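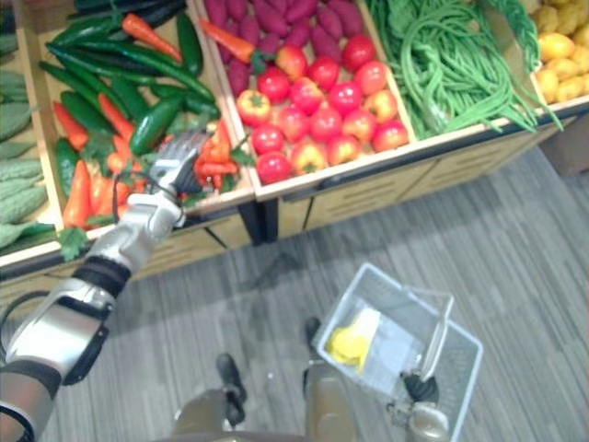 **How often should a person with mild memory problems do the Drilum exercises?**

Once in the morning and once in the late afternoon, when the person is rested. A session takes up to 43 minutes, pauses included.

## 4. Preparing the first session

Before you begin, charge the Drilum tablet fully and put it on a table with good light. The helper sits beside the person, at the same height.

1. Press the round button for 2 seconds. The start page opens.
2. Choose **New person** and write the first name only.
3. Select the language and the size of the letters. For most older eyes we suggest size 67 — it looks too large to the helper, but leave it.
4. Set the sound with the volume key. If the person wears hearing aids, they should be in and switched on.
5. Choose **Words and places**. Please do not start with **Numbers**, many people find it discouraging.
6. Read the first task aloud together, then let the person answer alone.
7. After the last task, press **Save**. The result is kept in the diary.

**Note:** The diary holds 200 sessions. When it is full, the oldest one is deleted without a warning. Copy it before this, as explained in section 7.

**Note:** A lower result on one day has little meaning. Poor sleep, a cold or a new medicine can change it.

**Caution:** The exercises are training and they do not replace a medical examination. Do not stop or change any medicine on the basis of the diary.

**Caution:** Stop the session if the person becomes confused, upset or dizzy. If the confusion came suddenly, call a doctor at once.

Questions about this section can be sent to Esperanza Cordero at Drindetti, who also keeps the list of trained helpers.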